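Vokdale Serving Trays and Table Sets

Home > Kitchen and Dining > Trays > Vokdale

In stock. Usually leaves us next working day if you order before 2pm.

Choose size: Small / Medium / Large / Long
Choose colour: Chalk / Moss / Slate blue / Rust
Add to basket
Add to wish list

Quick version

Light, stackable tray for carrying, serving, leaving by the kettle, whatever. Rounded corners, raised edge, wipes clean. Four sizes. Four colours. Not for the oven. Not for the microwave either, please, we get asked every week.

Vokdale is our own range. Been selling it under this name since we dropped the old Goltska trays, which a lot of you liked and a few of you are still cross about. Same sizes as Goltska so the old ones and new ones will sit in one stack. Colours are a bit different. The old Goltska green was darker, we can't get it any more, sorry.

What you get

One tray in the size you pick. Card sleeve, no plastic bag. Felt pads are in the sleeve, stick them on yourself if you want them (some people don't, they make the tray sit slightly higher and it then won't stack quite flat). Lids sold seperately, see further down.

Sizes

Small. 200 mm long. Keys, soap, salt and pepper, a mug and a biscuit if you're careful. Most people buy these in twos.

Medium. 300 mm long. The one to get if you don't know which one to get. Takes a sandwich plate or two mugs with room for a milk jug.

Large. Breakfast in bed size. Has hand grips cut in the short ends, the only size that does. Check your dishwasher before ordering, it fits upright in a full size machine but not in most slimline ones.

Long. Narrow one. Bread, olives, cheese, a row of tealights. Also gets used on windowsills for seedlings, we've had loads of reviews about that and it seems to hold up fine. Drips stay in.

All sizes have the same edge height, so a medium will sit inside a large but a small will slide about in anything bigger. Pads help.

Care

Wash before first use. Warm soapy water or top rack of the dishwasher. No scouring pads, they leave the surface dull and it won't come back. Tomato and turmeric will stain the Chalk colour if left overnight. Bicarb paste, leave an hour, rinse. Works most times. Slate blue and Rust hide stains best.

Don't put a pan straight on it from the hob. A hot mug or teapot is fine. Anything hotter, use a trivet. The Stomon cork one fits inside the medium with a bit to spare.

Knives will mark it. It isn't a chopping board. Small scratches go less obvious after a few washes, deep ones don't.

Setting a table with them

A tray on a laid table is mainly there to stop the middle of it getting messy. Put it down before the plates, then work out from it. If you're using a cloth, iron it or at least hang it up damp the night before, the fold lines make trays rock. Heavy cloths are better than thin ones for this. Our Groen cloths come in a weight that hangs straight without clips, and the pale ones go with every tray colour we do except maybe Rust, matter of taste.

Placemats next to trays: leave a finger's width so you can get hold of the edge. Stripes and plain trays look good together. Stripes and more stripes, up to you. For a small table skip the placemats at the ends and use a Long down the centre instead.

Pale green on a pale cloth is a nice quiet look for spring. White plates with it, plain cutlery, done.
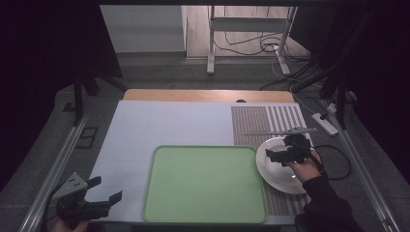

Lids and extras

Clip lid, medium only. Clear. Makes the tray into a cake carrier for flat things, brownies, flapjack, tray bakes. Not tall enough for a sponge. Not leakproof.

Spare felt pads. Pack does one tray with a couple left over. Peel and stick, press hard, leave overnight before washing. They do come off in the dishwasher eventualy.

Stomon cork trivet. Round. See care notes.

Groen tablecloth. Own page, link in the menu under Linens. Sizes listed there, please measure your table and add the drop on both sides. Most returns we get on cloths are people who forgot the drop.

Rack. Wall rack for storing trays on edge. Holds medium and small. Large won't go in. Screws are included, wall plugs aren't, as it depends what your wall is.

Colours, a warning

Screens vary. Chalk is warmer than it looks on a phone, closer to cream. Moss is a mid green with some grey in it, and people do tell us they expected brighter. Slate blue is pretty much what you see. Rust varies from batch to batch so if you need matching ones, order them together. We can't match to one you bought last year.

Samples: we'll send a colour chip free, one of each, use the contact form. Allow a week.

Delivery and returns

Orders over 69 pounds go free. Below that, delivery is worked out at checkout by weight. Trays are light so it's never much. The rack is heavier.

Highlands, islands and Northern Ireland take longer, add a couple of days. We don't ship abroad at the moment. Might come back, no promises.

Nothing goes out at the weekend. Order on a Friday afternoon and it'll be packed Monday.

Return anything unused within the usual period, sleeve on if you still have it. Chipped in the post? Send us a picture of the tray and one of the box, and we'll replace it. Don't post it back to us first, we've no use for it and it costs you stamps.

Stuck on pads count as used. Sorry. Had to draw the line somewhere.

Questions we get

Is it food safe?
Yes, all sizes and colours. Put food straight on it if you like.

Can it live outside?
For the afternoon, yes. All summer, no. The colour goes, Rust fastest. And it's light enough that a gust will have it off the table.

Will it slip on a polished table?
Without pads, a bit. With pads, no. On a cloth it's fine either way.

Does the Goltska lid fit?
Yes, if it's the later one with two clips. The early one with a push fit is very slightly too small. You can force it on. Getting it off again is another matter.

Can I have my cafe's name on them?
Not on fewer than 300. Over that, ask. Setup takes a while, and January is the best time to get in the queue as we're quiet then.

Do you do round ones?
No. We tried a round one and it took up too much cupboard. Might look at an oval.

Is the large too heavy for a child to carry?
Empty, no. It's the stuff on top that's the trouble. Small or medium is a better bet.

Why has the price gone up?
Material and postage. Medium and large only, the other two stayed where they were.

Reviews

"Bought the medium for my mum, ended up getting two more for us. Stains a bit (Chalk) but the bicarb thing worked."

"Good size for the bathroom. Would like it in black."

"Grips on the large could be wider, I've got big hands. Otherwise solid."

"Came quickly. Pads fell off after a month, sent for more, fine since."

"Seedlings! Long one on the sill, no more brown rings on the paint."

"Moss is not as green as I wanted. Kept it anyway, looks ok with the white crockery."

Write a review (you'll need your order number)

Trade and larger orders

Cafes, guest houses, schools, holiday lets. Use the trade form, not the basket, or the discount won't show. Mixed sizes and colours are fine on one order. Tell us in the notes if you need them by a certain day and we'll say straight off if we can't do it. Trade boxes come without the card sleeves unless you ask for them.

Seconds

Small marks, colour slightly off, otherwise sound. They go up on the Seconds page when we have enough to bother with, usually end of the month. No choosing colours on those and no returns. They sell fast, sign up for the email if you want a go at them.

You might also look at
Groen tablecloths and napkins
Stomon cork trivets and coasters
Vokdale wall rack
Last of the Goltska bowls (clearance)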